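The Count

The target was 3,000 by the end of October, and Guadalupe Tlapale had it written on a strip of masking tape along the top of her monitor. Under it she kept a second strip, where she crossed out one number each evening and wrote the next. When her shift started that afternoon it said 2,558.

Ulby had hired her in the spring from a repair shop in Greenberg. The advert had asked for steady hands and patience with small parts. She had thought she would be mending things. She was given two handles to hold, a screen to look at and a chair that would not go up far enough, and whatever her hands did in the handles the arm did on the bench on the other side of the room. Each job was recorded from start to finish and given a mark, good or bad. At night the good ones went off to Drarkaslow, where the system learned from them.

"What happens to the bad ones?" she had asked in her first week.

"We keep those too," said the man who was training her. "But in a different place."

The list for the afternoon was processors out, processors in, and then on to the drives. She did the first four without thinking much. On the fifth she slowed down.

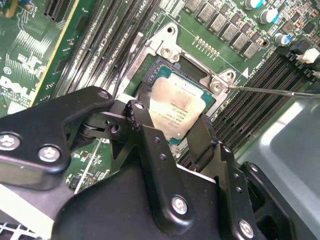

She had been told to work at one pace. The people in Drarkaslow liked an even pace, and every month they sent a sheet with a line for each operator showing how far theirs wandered. Guadalupe's wandered more than anyone's. She could not bring a chip over its socket at the speed she used for a plastic cover. With the screwdriver tip up against the screw on the right and the processor hanging at a slant between the fingers, she stopped dead, as she would have stopped at her old bench, and looked at it. She was looking at the corners. In Greenberg she had once set one down a hair out of line and paid for it out of her wages, and since then she had always stopped.

The pause went into the recording with everything else. She lowered the chip, marked the job good and moved on.

At the break she walked down the corridor to the test room, where the new version of the system had been running alone since the morning. It had an arm the same as hers and a bench the same as hers. There was no one in the chair. A young engineer sat by the door with his lunch on his knees, writing down the results.

"How is it doing?" she asked.

"Better than Drarkik," he said. Drarkik was the last version. It had been quick, and it had bent a lot of pins. "It's slower, though. They're not sure why."

She stood and watched. The arm picked up a processor, carried it across and brought it over the socket. Then it stopped. It hung there for as long as it takes to breathe in and let the breath go. Then it went down, and the chip was in.

"There," said the engineer. "It does that every time. There's nothing to wait for, the camera's got everything it needs. I've got 14 of them this morning and all 14 have the pause."

"Did any go in wrong?"

He looked down his sheet. "No."

"Whose recordings did you use?"

"Everyone's. Well, we dropped the ones with pins damaged after." He turned back a page. "So for this job it's mostly one operator. 460 out of the lot. They only give us numbers, not names. Operator six."

Guadalupe said nothing. The arm reached for the next one, and she found that she was holding her own breath along with it, and she let it out when the fingers opened.

"They'll probably trim it," the engineer said. "Cut the still part out and train it again. It could save up to a second a go."

"And if it bends the pins?"

"Then I suppose they'll put it back." He ate a bit of his sandwich. "Do you do this job as well? On the handles?"

"Sometimes," she said.

She went back to her own room and sat down in the low chair. Somebody had left a note on the desk asking all operators to keep to an even pace. She put it in the drawer with the others and called up the second half of the list. 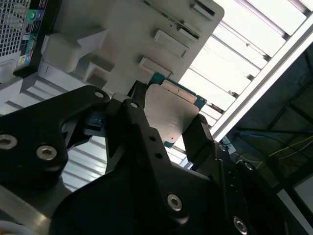
Thin metal-faced parts, second half of the shift.

She did those more quickly. She had never broken one and had no particular feeling about them.

It was nearly dark when she finished. The last job on the list was a processor again, put there by whoever made the lists, out of order. She took hold of the handles, lifted it and brought it across. Over the socket she stopped, and this time she noticed herself doing it – the shoulders first, then the wrists – and she stayed there a little longer than she needed to.

Then she set it down, marked it good and reached up with the pen to change the number on the tape.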